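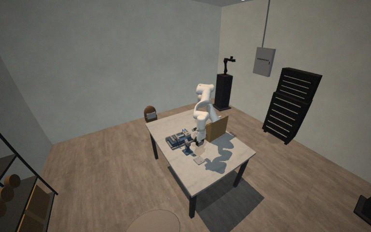
Setting up a collision scene and planning a pick from a cluttered table

Part 3 of the Andance planning series. The first two parts covered loading the arm model and tuning the joint limits. In this part we build the planning scene, put the objects in it, and get a path for the gripper that stays clear of an open box.

You need a working Andance install, the Flamstead workcell files, and the arm from Part 1 already moving in the simulator. If the arm does not move when you drag the joint sliders, go back and fix that first.

Step 1. Load the workcell

Open the Flamstead workcell from the scene menu. It comes with the room, the table, the arm and the loose parts already placed. Start the simulator paused. Objects that spawn slightly inside the tabletop will jump when physics starts, and it is easier to correct them before that happens.

Check the base frame of the arm. It should sit at table height, with Z up. If your base frame is on the floor, every target you send later will be off by the height of the table.

Step 2. Decide what the planner needs to know about

The simulator knows about everything in the room. The planner only knows what you give it. For this job we add four things: the table, the cardboard box, the blue-and-gray tray and the small blue object in front of it. The chair, the drawer cabinet and the shelving can stay out as long as you keep the workspace bounds tight to the table.

The panel that hangs from the ceiling is a judgment call. Our bounds leave it outside. If you raise the upper limit in Step 5, add it as a plain cuboid.

Step 3. Add the collision shapes

Use a single cuboid for the tabletop and drop its upper face 3 mm below the real surface. Without that small gap, any object resting on the table counts as a collision the moment you attach it to the gripper.

Use a convex hull for the tray. The raised compartments and small parts on top do not need separate shapes unless you plan to pick from them.

Do not use a convex hull for the box. A hull closes over the opening and also fills the space next to the raised flap, so the planner treats a lot of free air as solid. Build it from thin cuboids instead, one for the bottom, one for each wall and one for the flap. Give the flap its own name. You will want to turn it on and off later.

Step 4. Set the padding

Set the default padding to 10 mm for the box and tray. Leave the target object at zero, or the fingers will never be allowed to close on it. Then open the allowed collision table and permit contact between the two fingers and the target only.

Step 5. Set the bounds and the start pose

Keep the workspace bounds a little wider than the table on all sides. Move the arm to a bent pose with the gripper low in front of the box and save it as the start state. This is a harder start than the usual upright home pose, and it shows scene mistakes quickly. If the planner reports that the start state is in collision, look at the flap cuboid and the table cuboid before anything else.

Step 6. Plan

Send the pregrasp target first, straight above the small blue object, then a short straight-line move down. Planning both as one goal tends to bring the fingers in from the side and through the tray.

We use the Yoshida sampler with a cap of 4,000 samples. A cap of 1,000 works for the open side of the table but fails often when the goal is inside the box. Run the same request 40 times and write down the failures. One good path tells you very little with a random sampler.

Step 7. Smooth and check

Turn on the smoother and run the collision check again on the result. The smoother cuts corners, and the corner it likes to cut is the top edge of the flap. If the second check fails, raise the padding on the flap alone and leave the other walls as they are.

Common problems

Planner finds a path but the simulated arm stops early: the controller tolerance is too tight. Loosen the goal tolerance on the wrist joint first.

Object falls through the table: you changed the simulator shape and left the planner shape alone, or the other way around. They are two separate files.

Path swings out wide over the edge of the table – the bounds are too loose, or the elbow is starting in the wrong configuration. Save the start state again with the elbow up.

Thanks to Takeshi Tsuji for the cuboid script used in Step 3. It is in the tools folder of the Florkham repository, along with the finished scene file. Part 4 covers placing the object in the box.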